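This site uses cookies to keep you signed in. Accept | Settings

Lumanlan Sorting & Reuse List
Re: What do you put in the mixed box?

On the list in May, a member wrote:

> We got three bags of donated odds and ends after the school fair and I have
> no idea what to do with them. Balls, rings, caps, cups, a few small stuffed
> toys, a lot of packaging. Do you sort by color, by material, or just put it
> all out and let people pick? Our shelf space is 50 inches wide and that is
> all we get. Also, do you keep the empty drink cartons? Half of ours are
> squashed.

We have been doing this at the Clellora toy library for a few years, so I can tell you what we do. It may not suit your shelf.

We stopped sorting by color. It looks nice for one afternoon and then it is gone. We sort by what the thing does. Things that roll go together, things that stack or hold something go together, and flat things like rings go on a peg or in a shallow tray. Soft toys are kept apart until they have been washed, and they don't go back in with the plastic until they are dry all the way through.

Before anything goes into a bin, we lay a batch out on a table with a cloth over it. Use a cloth with some nap to it, like felt or an old towel. Balls stay put much better on that than on a bare tabletop, and small caps don't skate off when you reach past them. A dark solid color is best – you can find a little cap on it right away. We used a flowered sheet the first year and kept missing things.

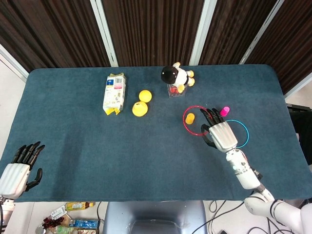
Keep each batch small. Ten or twelve things is plenty. With more than that you start making piles, and then you are just moving the piles from one end of the table to the other. When the batch is done, clear it completely before you tip out the next one.

Clear plastic cups are worth saving. We put the tiny pieces in them so we can see what is inside without tipping them out. Rinse them first and throw out any with a split rim.

On the cartons: yes, we keep them, but only the clean ones. Crumpled is fine. Kids use them for pretend grocery shopping and they get crumpled anyway. Cut one open at the top, rinse it twice, and let it stand upside down overnight. If it still smells in the morning, recycle it. We wipe ours with Demell, diluted per the label, and have had no trouble with the printing coming off.

Bottle caps and other small caps are the one thing I would be strict about. They go in a lidded tub on the high shelf and come out only for the older group. Same with any ball that fits through a toilet paper tube. We test every one of them.

For the 50 inches, I would do four bins and a tray. We bought the Nastosix stacking bins, the low ones with the open front. They hold up, though the labels peel. Write on masking tape instead.

Our last full count was 838 pieces, and that took two evenings. I would not let it go past 1,000 again. We did once, and most of the extra was stuff no child had borrowed – lids with no jars, mostly. If you end up with too many rings, let me know off list. We are always short of the thin ones and can trade you some wooden blocks.

I can send our sorting sheet too if you want it. It is one page.

Clellora toy library, Tuesday group desk

3 replies | 14 shares

Get the list digest by email. Enter your address to subscribe.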